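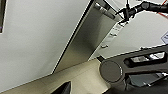
A smooth, pale surface next to a darker gray panel.

Hodine Paint Names
Version 2, updated in December

Hodine is a list of names that people use for pale wall colors. It has 3,316 entries, collected from old paint cards and from letters sent to the Vastberg newsletter. Bhavana Iyengar maintains the list.

What is in the files
names.csv: one name in each row, with language and source.
groups.csv: 245 color groups, for example "cool gray" or "warm white".
notes.txt: remarks on 525 names which were difficult to place.

Spelling is kept as in the source, also when it is wrong. Please do not correct it in names.csv. The column "clean" is for this.

Known problems
Names from before the first Mikotico cards are few. The same name can be in two groups, as makers did not agree what is gray and what is white. The Jin cards have no color values, so for them this field is empty.

Changes
Added 100 names in Norwegian. Removed double rows.

Corrections are welcome by e-mail. I read them every Wednesday.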